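Tue 27 July
by Maja Wilczyńska
14 comments | 10 shares

Kindholm: what our team made in the summer game design course

So this is my write-up for the course, and I get to do the long one because I lost the coin toss to Musyoka. Our game is called Kindholm. It's a two-player puzzle game about a pair of lighthouse keepers who live on opposite ends of an island and can only talk to each other by lamp signal. One player sees the sea, the other player sees the chart, and you have to get boats home before the fog comes in (there is a lot of fog, I got very into the fog).

The original pitch was totally different! We started with a cooking game called Barimier where you ran a ferry kitchen during a storm. We had a paper prototype with index cards and a spinner, and it was fun for one evening. Then Zbigniew Nowakowski, our course instructor, played it and asked what the player was supposed to feel. Musyoka said "hungry?" and we all laughed, but we went home and threw most of it out. The one thing we kept was the part where two people have to shout half the information at each other.
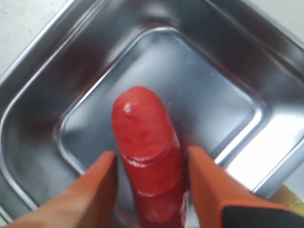

Something red over the sink.

We built the first playable version in Jotville, the engine the class uses. I did the level design and the writing, Musyoka Lema did nearly all the code, and Irena Ziółkowski did art and sound. Irena had never made sound effects before and recorded the whole foghorn by blowing across a jug in her stairwell. It's my favorite thing in the game.

Getting the lamp signals right took forever. In version one you typed words and the other player got them as flashes, which was basically just texting with extra steps, and people got bored super fast. In version two we cut it down to a set of 10 symbols with no fixed meaning. You and your partner have to decide together what they mean, and you only get one minute of talking before the level starts. That changed everything for us. Testers started making up their own little languages. One pair used the fish symbol for "I'm sorry" for an entire session and I almost cried at my laptop.

We ran playtests with people from the class and anyone else we could grab, and logged 123 finished games plus a pile of unfinished ones. My sister Jolanta did the spreadsheet for me in exchange for getting a boat named after her (it's the tugboat). The biggest thing we saw in the log was people quitting on level four, the one with the double tide. I loved that level and defended it for way too long. When Musyoka finally split it into two shorter levels, far more people reached the end, so okay, he was right, it's in writing now.

We also had a scoring system. Stars, a timer, the works. Players who were having a lovely time would hit the results screen, see one star, and go quiet. We took the stars out and put in a page from the keeper's logbook that says which boats made it back and who was on board. I wrote 217 of those log entries, and plenty of them are about soup. 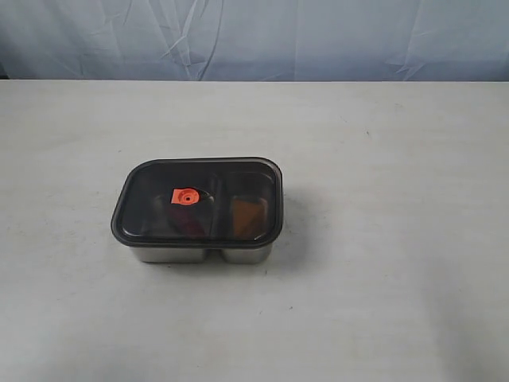

Two-compartment container with a smoky lid.

Stuff that still doesn't work: the game sometimes drops the connection if one player pauses during a signal, and the chart text is too small on older screens. Color is a problem too. Our red and green buoys look the same to a colorblind player, and we only found out in the last week when a tester told us. Irena is drawing new shapes for them. I wish I'd asked about that on day one.

If I did it again I would playtest the ugly version much sooner. We spent ages on the title screen before the second level even existed, and the title screen has changed three times anyway. I would also write down why we decided things, because Musyoka and I had the exact same argument about the timer twice and neither of us remembered how it ended the first time.

The plan is to fix the connection bug, finish the buoys and show Kindholm at the Sikora student showcase in September. Musyoka wants to add a third keeper. I have told him no, but he's already started a branch for it.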